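Four Decades Behind the Bench in Flerport
January — Friday edition
By the sports desk

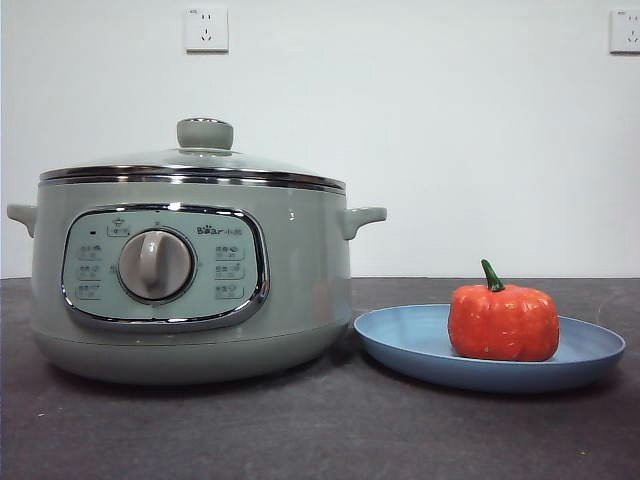 "I never threw a stick"

He coached junior hockey in Flerport for longer than most of his players have been alive, and asked us to leave his name out of it. "Put the kids' names in, not mine." We've left out both.

Started with the Donora side, eight skaters and one goalie some nights. Lost 10 of the first 12? "Lost all of them, mate. Every one." He laughs at that — still hurts a bit though, you can tell.

On the year they beat Moriarty in the final: "Four overtimes. I had nothing left to say on the bench so I just said change." The rink held 3670 that night and he reckons he's since met twice that many who were there.

Offered a job with the big club at Trenis, turned it down. Why? "My shift at the mill. My mum. And I liked the colour of our sweaters."

Would he do it agian? Long pause. "The bus trips, no. The rest, yeah."

He still goes Friday nights. Sits up top, near the centre line, pays for his own ticket. Doesnt yell at the refs. "They've got enough going on."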